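Subject: Re: [small-home-laundry] towels going stiff, anyone else?
Date: Mar 23, 2019

> We moved in February and the water at the new place is really hard.
> Every towel I own now feels like cardboard. I've been using more
> soap to make up for it and it's getting worse. Do I need a softener
> system or can I fix this some cheaper way? The quote from Woltix
> was $368 and that's before the install.

Hi all,

Oh, please hold off on the $368! More soap is what got me into trouble too. It doesn't rinse out in hard water, so it just sits in the loops and dries there (mine got so bad they could nearly stand up in the tub).

What worked for me was cutting the detergent down to 2 tablespoons and running a second rinse. I also put a cup of white vinegar in the softener slot, no fabric softener at all. It took a few washes before I noticed much, so don't give up after the first one. And shake them out hard before they go in the dryer!

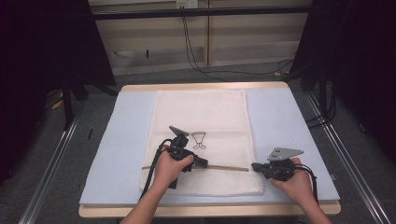
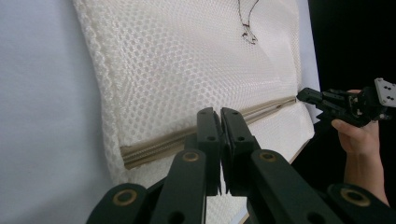
I did look at the Numetti filter that screws onto the washer hose, and I still might get one. It was $54 at the hardware store on Vieira Street last time I was in, but you have to swap the cartridge every 7 weeks or so they tell me, and I'd forget by the second one. If anybody on the list has had one for a while I'd love to hear how it's holding up.

One question back to you: is yours a front loader? My old Jovden top loader used way more water and I never had this problem with it, same house and same pipes. I still miss that machine, noise and all.

Let us know how the vinegar goes.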